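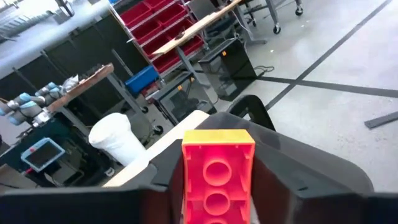
今年の夏は、結局ほとんど一枚のアルバムで過ごしてしまいました。Clostetettiの「Istow」です。五月に届いてからずっとターンテーブルの近くに置いてあって、ほかの盤をかけるつもりで立ち上がっても、気がつくとまたこれを載せている(ジャケットの角はもうだいぶ丸くなりました)。感想を書こう書こうと思いながら、書くために聴くとつい聴くだけで終わってしまい、こんな時期になりました。

Clostetettiは四人組のドゥームメタルバンドで、ドゥームといっても最初から最後まで地面を這うような重さ一辺倒ではありません。前作はEltanierというごく小さなレーベルからカセットだけで出ていて、私はそれを友人のダビングで知りました。音はこもっているし、ドラムは隣の部屋で鳴っているみたいだし、歌詞は一言も聞き取れない。でも二曲目の途中で急にギターが一本になるところがあって、そこだけ妙に明るいんですよね。曇りの日に洗濯物を干していたら一瞬だけ日が差した、くらいの明るさなんですけど、あれが忘れられなくて、新しいのが出ると聞いてすぐに予約したのでした。

今回のアナログ盤は367枚のプレスで、私の手元に来たのは手書きで番号の入った一枚です。番号は内緒にしておきますが、かなり後ろのほうです。予約開始の時間に起きていたつもりが、ソファで寝ていました。

さて中身です。全部で四曲しかありません。一曲目はいきなり14分あって、はじめの三分くらいはベースのうなりとシンバルのさざ波だけ。ここで脱落する人がいるのはよくわかります。うちの夫も脱落しました。でもそのあと、Alistair Drummondのギターがゆっくり、本当にゆっくり入ってくる。この人のリフは一度聴いただけだと間違えているように聞こえるんです。拍の頭に来るはずの音がちょっと遅れてくる。ところが何度か回るうちに、こちらの体のほうが遅れに慣れてきて、しまいには時計の秒針がせっかちに思えてきます。お風呂を沸かしすぎたのはこの曲のせいです。

二曲目は短くて、アルバムの中ではいちばん普通のヘヴィメタルに近いかもしれません。七十年代の、あのちょっと埃っぽいハードロックが好きな方なら、ここから入るのがいいと思います。ドラムがよく跳ねるし、サビらしいサビもあるし、最後に口笛みたいな音まで入ってきます。あれが何の音なのか、クレジットを端から端まで読んだのですがわかりませんでした。ご存じの方がいらしたら教えてください。

そしてB面。ここがもう、本当に好きで好きで。ヴォーカルのSolange Gillは、A面ではずっと喉の奥で唸るような低い声で通しているのに、三曲目の頭で初めて普通に歌うんです。普通に、というのも変な言い方ですが、力の抜けた、台所で鼻歌を歌っているような声で。伴奏はオルガンが一つだけ。それが二分ほど続いたところにバンド全員がどさっと入ってきて、でも彼女は声を張り上げない。同じ大きさのまま、轟音の中で歌い続けるんですね。だから後半はほとんど聞こえません。聞こえないのに、まだ歌っているのがわかる。初めて聴いた夜は、盤が終わってもしばらく針を上げに行けませんでした。

歌詞カードによれば、この曲は海に沈んだ教会の鐘を毎晩鳴らしに行く女の人の話だそうです。英語が苦手なので、辞書を引きながら二晩かかって読みました。間違って読んでいるところもあると思います。途中に鐘の重さを歌う一節があって、単位が古くてさっぱりわからず、そこだけは雰囲気で済ませました。

四曲目については、正直に言うと、まだあまり仲良くなれていません。フィードバックの音がずっと続いて、その上を語りが通り過ぎていく曲で、悪くはないのですが、三曲目のあとだとどうしても気が散ります。曲順が逆だったら印象も違ったのかもしれません。試しに四曲目から先に聴いてみたら、今度は三曲目の入り方が唐突に感じられて、やっぱりこの順番でいいのか、とまた悩んでいます。

録音はPadillaというスタジオだそうで、前作のこもった音から考えると別のバンドみたいに見通しがよくなりました。ベースの弦に指が触れる音まで入っています。前作のあの、毛布をかぶったような音が好きだった人には物足りないかもしれませんね。私もちょっとだけ寂しくて、ときどきカセットのほうも引っ張り出しています。ダビングのダビングなので、もうヒスノイズのほうが大きいくらいですが、それはそれで雨の音みたいでいいものです。

そうそう、盤の話ですが、厚みがあってしっかりしているのはいいとして、内袋がきつい! 出すたびに紙がこすれて、細かい粉が溝につきます。私は三回目で諦めて、手持ちの柔らかい袋に入れ替えました。もともとの内袋には歌詞が刷ってあるので、捨てずにジャケットの中に一緒にしまっておくといいですよ。それから針圧は少し軽めにしたほうが、うちの機械では三曲目のオルガンがきれいに鳴りました。古いプレーヤーなので、あまり参考にはならないと思いますけれど。

次はメロトロンの入った古いプログレを何枚か聴き直して、その話を書くつもりです。去年箱に入れたまま押し入れにしまってあるのですが、その箱の前に扇風機と客用布団が積んであって、扇風機をしまう季節になるまでは手が出せそうにありません。

2019年8月26日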